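How to Set Out a Two-Mug Hot Chocolate Tray (One Black, One White)

Oct 30, 2020, by Oda Lindqvist

I love a mismatched pair of mugs! One dark, one light, a plain cloth underneath, and you've got a table that looks like you meant it.
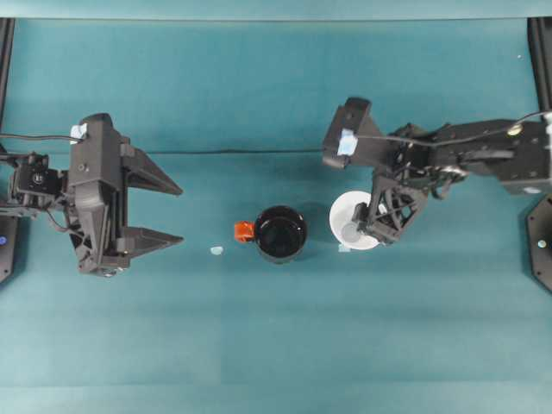
I started doing this when we moved to Hellcombe and half our dishes were still in boxes, and I've never gone back to matching sets. It takes a few minutes, and you can do it with whatever is already in the cupboard.

What you'll need

One black mug and one white cup
A plain cloth in a strong color (teal and deep blue are my favorites)
A small saucepan and a whisk
2 cups of milk
2 tablespoons cocoa, 2 tablespoons sugar, a pinch of salt

Step 1. Lay the cloth first

Shake it out and smooth it from the middle toward the edges. Skip the patterns this time, even the pretty ones. A plain color makes the white cup practically glow.

Step 2. Place the dark mug

Put it down near the middle and work outward from there. Black china shows every fingerprint, so give it a quick rub with a dry dish towel.

Step 3. Bring in the white cup

Set it a hand's width away and a little off the line of the first one. Move it around until you like it! I usually end up with it slightly closer to the edge than I planned.

Step 4. Make the chocolate

Whisk the cocoa, sugar and salt with a splash of the milk until smooth, then add the rest and warm it over medium heat. Keep it below a boil. Pour slowly and stop a finger's width from the top, especially if you're adding marshmallows (please add marshmallows).

Washing up

Rinse the white cup right away, as cocoa leaves a ring. If one has already set in, rub it with a paste of baking soda and water, leave it ten minutes, and rinse again.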